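Blue drive trays, do they really need to match the cage?
Home Servers & Storage > Cases and mounting

Brayan Puma
I'm putting a home backup box together in the garage and the seller wants $82 for a set of blue plastic hard drive caddies "made for" aluminium panel mounting. Sounds like a colour tax to me. Has anyone used the cheap ones? My drives are plain black 3.5 inch.

Lawal Iyamu
Colour means nothing. What matters is whether the tray lines up with the slot in your bracket, and sellers are very vague about that. Ask for the width in millimetres. If they send you back a brochure, walk away.

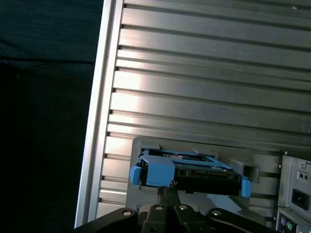 I'd also want to know how the side tabs release. Some flex nicely for a year and then snap in a cold garage. "Rated for 2,000 insertions" is a number I've never seen anyone test.

gellon_shed
just buy them mate, 82 bucks is nothing. mine are fine

Brayan Puma
Fine for how long, though? Have asked for the width. No reply yet.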